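Tradunden Display Cabinet and Work Table
User and Set-Up Guide

Section 4. Preparing the empty cabinet and folding the cloths

Written by Joana Brandão. Last revised October 19, 2022.

4.1 When to use this section

Please follow this section when the cabinet is without goods and before you put anything on the shelves for the first time. It is also useful after a long pause. In our shop we do it each March, when the Pesach goods must come in and every shelf has to be cleared and wiped before.

You will need:

One cabinet, already standing in its final place (see Section 2)
One table with a flat, smooth top, near the cabinet
Soft cloths from the Lirow set, article 3,749
A bucket with clean lukewarm water
A mild soap without sand or grains
The spare shelf hooks from bag 139

Caution: Do not use steel wool, scouring powder or a kitchen scraper on the white surfaces. The gloss of the front lip will be lost and it can not be repaired.

4.2 Checking the shelves

1. Switch off the cabinet light and pull the plug.

2. Open the door fully. If the door does not stay open by itself, go back to Section 2 and adjust the feet first.

3. Look at every shelf from the side. A shelf which hangs lower at one end has a hook in the wrong slot.

4. To correct a shelf, lift it a little at the front, take out the hook, and put it back one slot higher or lower. The two hooks of the same shelf must be in slots of the same height.

5. Press with your flat hand in the middle of the shelf. It must not move or click.

6. Take away all small things which remained from the last use, such as price cards, tags and pieces of tape. White cards are easy to miss on a white shelf, so pass your hand over the top shelf also.

Note: The slotted shelves let the air go through. Do not cover them with paper or foil.

4.3 Cleaning the shelves

1. Begin with the top shelf and go down. If you begin at the bottom, the dirt will fall on the part which you have already cleaned.

2. Wet the cloth, press out the water well, and wipe the shelf from left to right. Then wipe the front lip separately.

3. For the slots, fold the cloth over one finger and go along the row. Do not push the cloth through the openings — it can tear on the edge behind.

4. Wipe the back panel with long movements from up to down.

5. Wipe the ceiling panel last and with a second cloth. It collects more grease than the other parts, and the first cloth should not touch it.

6. Dry everything with a clean cloth and leave the door open for 10 minutes.

Caution: Water must not run into the perforated panel above the top shelf. If this happened, leave the plug out until the next day.

4.4 Preparing the cloth on the table

The cloths are folded on the table and not on the shelf. You need free space on both sides of the cloth, so please remove cups, tools and boxes from the table first.

1. Put the cloth down on the table as it comes from the drying line. It does not matter at this moment how it falls.

2. Find one corner or one raised fold and hold it.

3. With the other hand, look for the next corner along the same side.

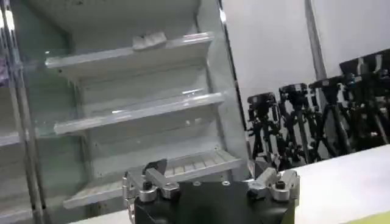
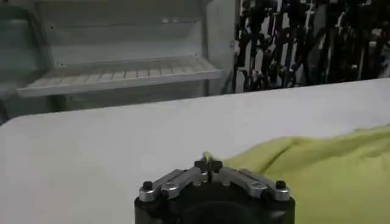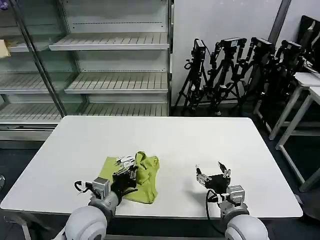
4. Hold both corners and shake the cloth one time, gently, above the table. Lay it down again with the long side toward you.

5. Smooth the cloth with the flat hand, from the middle to the outside. Small wrinkles can stay, but a double layer must be opened.

6. Fold it in half, then again in half. The open edges should look to you and the closed edge to the cabinet.

7. If the folded cloth is higher at one side, open it and begin again from step 5.

Note: If you have a Skinner folding board, you can use it from step 6. Keep the board flat on the table. It is too wide for the shelf.

4.5 Placing the folded cloths

1. Start with the second shelf from the top. It is the most comfortable height for most people.

2. Put the first cloth at the left end with the closed edge to the front. Leave the width of one finger free to the side post.

3. Build the pile up to 300 mm and not more. Higher piles lean on the back panel and stop the air.

4. Continue to the right with the same distance between the piles.

5. Use the bottom shelf only for cloths which are packed. When the floor is mopped, this shelf can receive drops.

6. Close the door slowly and look through the glass. No cloth should come over the front lip or touch the door.

7. Put the plug back and switch on the light.

Caution: Do not store damp cloths in the closed cabinet, also not for one night. They will smell, and the colored ones can leave a stain on the white shelf.

4.6 If something is not right

The shelf is clean but still looks gray: rinse with clean water. This is mostly soap which dried on the surface.

The cloth leaves lint in the slots: wash the cloth one more time, alone and without softener, before you use it again.

The door does not close: check that no shelf stands too far to the front. Push each shelf back until you feel the stop.

A hook is missing: take one from bag 139. Do not replace it with a screw or a piece of wire.

For changing the light, go to Section 5.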